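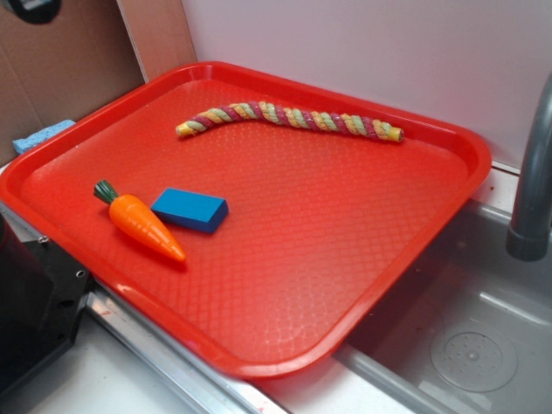 How do I get my dog to stop stealing things off the kitchen counter?

I have a four-year-old hound mix named Biscuit who has decided that anything above the height of his chin is a buffet. In the past month he has eaten a stick of butter (with paper), most of a banana bread, and the corner of a library book that I had foolishly put down next to the banana bread. Last night it was a pork chop. I was in the room. I had turned around to get a fork.

I've tried yelling, which he seems to regard as applause. I've tried one of those motion-activated sprays, and it mostly got me and my mother-in-law. A neighbor told me to booby-trap the counter with a stack of empty cans so they crash when he jumps up. I did that. He's now afraid of the recycling bin and still not afraid of the counter.

We live in a Veston rental with an open kitchen, so there's no door to shut. Is there anything that works on a dog who has already learned that crime pays? He's 4 and I'd rather not spend the next ten years eating over the sink with my elbows out.

Habibur Kanagaratnam

---

Anjana Sultana

I've fostered hounds for a long time, and the bad news is that your dog is perfectly normal. Every time he gets up there and finds a pork chop, he's been paid. A slot machine only has to pay out now and then to keep people in the chair, and yours has been very generous.

So the first job is boring. The counters get cleared and they stay cleared. I mean crumbs, the butter dish, the greasy pan you were going to wash later, all of it. Put the bread in a cupboard. Put the library books somewhere too. If you have guests, warn them, because it's always a guest who sets down a plate of deviled eggs and wanders off to look at the garden. Expect him to keep checking for a couple of weeks, and expect him to get pushier before he gives up.

While that's going on, teach him where you do want him. I use a mat at the edge of the kitchen, close enough that he can supervise.

Start when you aren't cooking. Drop a treat on the mat when he steps on it, then when he stands on it with all four feet, then when he lies down. Keep the treats small. Once he's heading there without being asked, pick up a knife and a carrot and pretend to cook. Treat him on the mat. Chop a bit more, treat him again. Early on you'll be paying him every few seconds and it will feel like tipping a parking meter. Stretch it out slowly — if he gets up, you went too fast, so go back a step and don't make a speech about it.

For longer meals, give him something to work on while he's there. A stuffed rubber toy from the freezer is good, and some dogs are happy with a rope toy as long as you're watching that he doesn't swallow the strings. Rotate a few so they stay interesting.

Please skip the cans and the sprays. They teach him to worry about the kitchen, or to wait until you leave. The same goes for yelling. He learns that you are the problem, and you can't be there at all hours.

In an open kitchen I'd also get a freestanding gate for when you can't watch him. It doesn't have to be handsome. Mine is a Binberg, it has been chewed along the top by 18 different dogs, and it still stands up.

One more thing, since you mention butter and baking. Raisins, chocolate, onions and anything sweetened with xylitol can make a dog very sick. If he ever gets hold of those, call your vet right then and don't wait to see how he feels.

---

hound_of_diekmann_rd

My beagle did this. We bought a Multero trash can with a locking lid and started feeding him before us instead of after. Helped some. He did once open the fridge, but he was a gifted animal.

---

Habibur Kanagaratnam

Thank you both. Mat is down and the counters have never been so clean, so my wife would like Anjana to know she has a friend for life. Biscuit spent all of dinner lying on the mat with two paws on and the rest of him in the kitchen, staring at me like a lawyer. Does half on the mat count at this stage or am I being played?

---

Anjana Sultana

You're being played, but gently. Pay for half today and ask for a bit more dog tomorrow.

Contact us | Copyright 2023 | Back to top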